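Spare parts should outlast the guarantee

Most small kitchen appliances are sold with a guarantee of a year or two and a parts supply that is shorter than that. The guarantee is printed on the box. The parts supply is printed nowhere, and a buyer has no means of finding it out before paying. I think this is the wrong way round, and that the period for which parts can be bought should be stated on the box in the same size of type as the wattage.

Consider what fails. In a simple heating appliance the element is usually sound for many years. The parts that go first are cheap: seals, feet, thermal fuses, lid knobs, switches, the plastic catch that holds one thing to another. A replacement seal may cost less than the envelope it is posted in. When the seal cannot be had, the whole appliance becomes scrap, including the motor or element that took most of the material and energy to make.

I keep a log of requests made to the parts counter where I work, at Hudik. It is a small counter and the log is not a survey. Over one year it recorded 400 requests for parts for kitchen appliances. Of these, 253 were for an item with no moving parts and no electrical function. Lids, trays, knobs and gaskets made up the bulk. These are things that need no training to fit and present no hazard to the person fitting them. The usual argument against selling parts to the public, that an untrained person may hurt themselves, does not apply to a lid.

The second argument is cost of storage. Makers say that holding stock for old models ties up money and floor space. For a moulded housing this is fair. For a lid it is weaker, and it would be weaker still if lids came in agreed diameters. Jar makers settled this question long ago. A pan of a given size will generally accept a lid from another pan of that size. There is little reason why a countertop appliance should differ from its predecessor by 4 mm in diameter, yet the difference is enough to make the old lid useless on the new model.

My colleague Orsolya Hegedűs disagrees with me on this point. She holds that fixed diameters would slow down design, and that makers should instead publish the drawings once a model is withdrawn, so that any workshop could produce the part. She may be right for plastic items. I doubt that it would work for glass, where a run of fewer than 1,000 pieces is hard to price sensibly and where the rim has to be formed to suit.

Steamers show the problem well. The heated base is one assembly, and the vessel, tray and lid are worked harder by daily use than anything inside it. The lid is taken off, put down on a hard surface and picked up again at every meal.

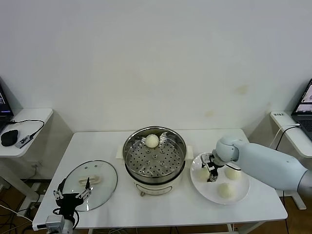
An electric steamer with its perforated tray in place and the glass lid set down on the table.

If that lid breaks, the owner of a working steamer needs one disc of glass and a handle. Whether it can be bought depends on a decision made by the maker before the appliance was sold, and the owner was not told of it.

I would ask for two things. The first is a stated parts period, in years, counted from the last date of manufacture and not from the date of sale. The second is a part number marked on each removable piece. Many requests at our counter fail at the first step: the customer has the broken piece but not the model number, the rating label has worn off, and three versions of the product were sold under one name. A moulded number costs nothing once the tool has been cut.

Neither measure would oblige a maker to support a product for longer than it wishes. A firm that wants to supply parts for one year could print "one year" and let buyers judge.

Related items
Flandodon closes its parts desk
Measuring a gasket without the original
Minja hinges: which versions are interchangeable
Letters: the Ullport repair scheme
Why rating labels fade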